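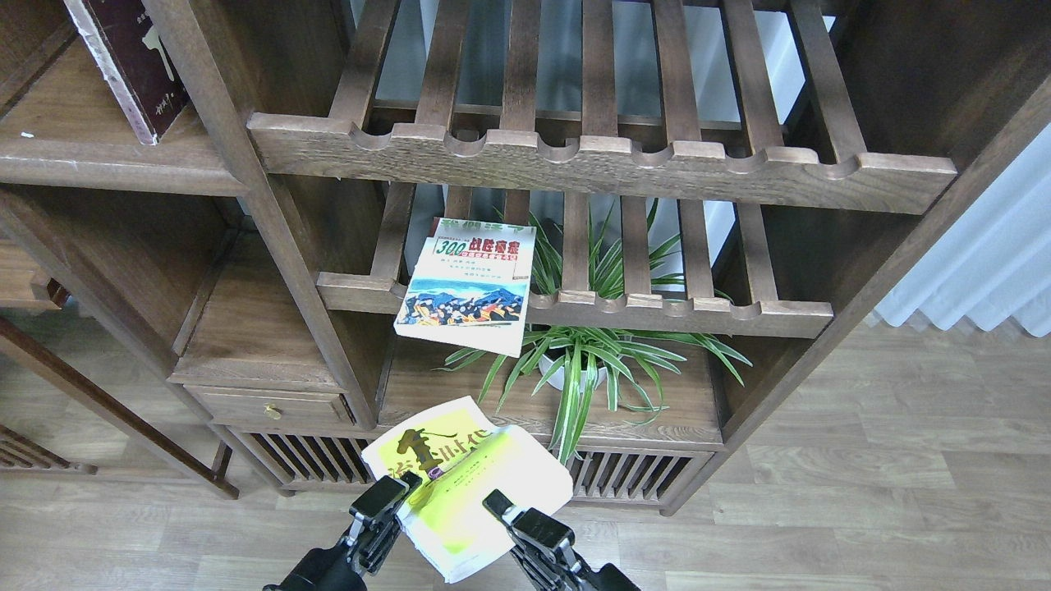
## New handling guidance for home robots is out, and it's short enough to read

January 25, 2024

I've been moaning for ages that the rules for robots in people's houses are written for factories, so I was pleased to get my hands on the new good practice guide from Mostyn this morning. It runs to 10 pages! The last one I had to read needed its own ring binder.

The guide covers machines that pick up and put away everyday things - books, post, clothes, that sort of stuff - in rooms where people live. Books get a whole section to themselves, and I can see why. A paperback bends as soon as two gripper fingers close on it, the pages start to open, and a grip that suits a stiff hardback can leave a soft cover creased for good. So the advice is to start with the lightest hold that will carry the book, then lift it a little and wait two seconds before moving off. If it slips, put it down and try again. Don't just squeeze harder (guilty, I've done exactly that).

There's a good bit on plants as well. Anything with long leaves near a shelf should be treated as something the arm mustn't brush against, pot included, and the route in should be planned from the open side. Same goes for curtains. I'd have liked more on narrow racks and slatted shelves, where a finger could catch between the bars, but that only gets a paragraph.

Llinos Ellis, who led the writing, told me the hardest part was agreeing on when a machine ought to stop and ask. "We had people who wanted it to ask every time and people who never wanted to be asked at all," she said. They settled on two failed tries at the same object, then the robot backs away and leaves it to a person. Seems fair to me - I'd give up on most jobs sooner than that.

Walumen and Nurkska have both said they'll follow the guide in their home trials. Lornisard hasn't signed up yet and wants clearer wording on old or worn books, where even a gentle grip might do harm. I think they've got a point, as the guide only says to "take extra care", and you can't really test a machine against that.

It's all voluntary for now. Comments are open until 8 February, and Mostyn says it'll read every one, so if you've ever had a favourite paperback come back with a bent spine, get writing. Mine's half done already and it's mostly about slats.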